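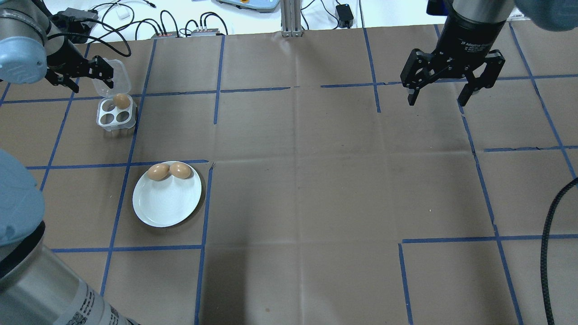
# Prultix fingertip pads for two-finger grippers (set of four)

I sell these out of the same shop where I run my own two-arm cell, so this page is half product listing and half me telling you how I look after mine. If you only want the part number, it's Prultix 1422, soft pad, black, four to a set. If you've ever crushed an egg at nine in the morning and had to explain the smell, read on!

## What you get

Four molded pads, eight screws, a little hex key (you'll lose it, I have a drawer full, just ask) and a card with the fitting steps. One set does two grippers. The pads sit over the bare metal fingertips and give you a softer face to close on, which matters a lot with anything that has a shell, and not much at all if you're stacking steel blocks. Please don't buy them for steel blocks. They'll be chewed up in a week and you'll write me a sad email.

## How I set up the cell for eggs

My bench is an arm on each side of a paper-covered table, with a two-finger gripper on each. I use brown kraft paper with blue painter's tape laid out in big squares. The tape is only there so I can put the plate and the egg holder back more or less where they were, and so I can tell a customer on the phone "move it one square toward you." My tape is a bit of a mess, with breaks and offsets where I've changed my mind. It still does the job.

The job itself is eggs between a plain white plate and a clear plastic holder with cups in the base. Two eggs touching on a plate is harder than it sounds, by the way. The finger has to get down between them or come in from the outside, and a worn pad with a curled edge will nudge the neighbor every time. If your trouble is always with eggs side by side and never with a single one, look at the pads before you touch the program.

## Fitting them

1. Open the gripper all the way, then stop the arm and cut power to the gripper.
2. Take off the old pads and wipe the fingertips with alcohol. Let them dry.
3. Start both screws by hand. Snug them, then a quarter turn more.
4. Power up and close slowly on nothing. The faces should meet flat along the whole length.
5. Run your zero again. The pads add thickness, so your old closed position is wrong now.

Step five is the one people skip. Bronisława Szulc at Hanosum skipped it and spent an afternoon blaming her force setting (sorry Bronisława, you said I could tell it).

## Looking after them

I wipe mine at the start of every run and look at the edges every 1000 cycles. At 3000 I swap them whether they look tired or not. Yours may last longer if you aren't gripping curved things all day. Turn the pads end for end at the halfway check and they wear more evenly.

While you're there, check the cables. Mine run along the outside of the arm and they love to work loose at the wrist, and then you get a gripper that drops out for half a second and comes back looking innocent. Move the arm through its full reach by hand with the power off and watch for anything pulling tight.

Change the paper when the creases start to lift. A plate on a raised fold sits tilted, and the eggs know it.

## Will they fit mine?

They fit the Rankin small and medium fingertips straight out of the bag. For the Romholm long fingers you need the spacer kit, sold separately. Anything else, measure the hole spacing on your fingertip: it has to be 14 mm center to center. If it's close but not quite, don't force it. Send me a photo with a ruler in it and I'll tell you yes or no, usually the same day.

Questions go to Ewan MacKinnon at the parts desk, or to me, Firouzeh Ghorbani, if it's about setup.

Page updated October 7, 2024. Spacer kits are back in stock.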